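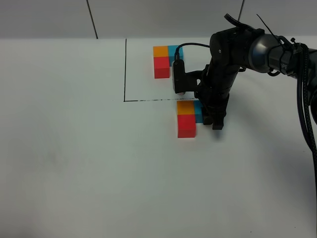

Block copying at the Stevness bench: one pattern inside the marked corner, its match in front of the line.

Call for participants: teach a robot arm by hand or by remote control

Stevness is looking for people who would enjoy showing a robot arm how to do small tabletop jobs. You don't need to code, and you don't need to have touched a robot before. We really do want beginners - the arm has to learn from all sorts of hands!

The project is called Gruma. In the task we're recording now, three colored blocks sit in an L shape and the arm has to build the same shape next to it. You'll do this two ways. In the first you hold the arm and guide it through the moves yourself. In the second you sit at the controller and steer it while watching the table and the wrist camera view. We hope to gather 1,000 good runs by the end of March, and slow ones count just as much as fast ones.

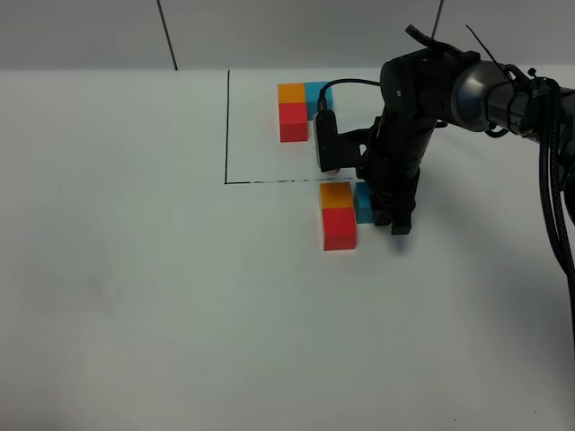 Dilruba Dewan wrote to us after her first round that steering felt hopeless for ten minutes and then she didn't want to hand the controller back. She also asked for harder patterns, so those are coming.

A session lasts 2 hours with a long break in the middle, and we pay $100 per session. You can sign up for as many as 9. Expect to repeat the same placement many times, with small changes in where the blocks start. Depth is the part most people find tricky, and the wrist view takes some getting used to
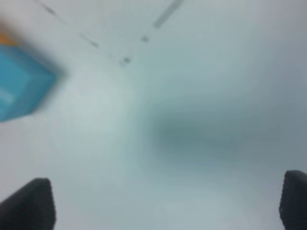
when you're lining up a grasp close to the table. We give you plenty of practice runs before any recording begins, and you can throw out a run you don't like.

You should be 18 or over and comfortable sitting at a desk. Left-handed people are very welcome - we have far too few so far. Glasses are fine.

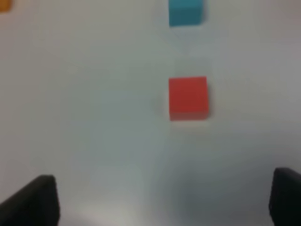 Drukstead Notices, Issue 9, page 2

To apply, send a few lines about yourself to Piyumi Mondal at the Stevness front desk by Tue 13 February. Tell us which hand you write with and whether mornings or evenings suit you. If you know Cai, our older arm, from the open days, mention that too.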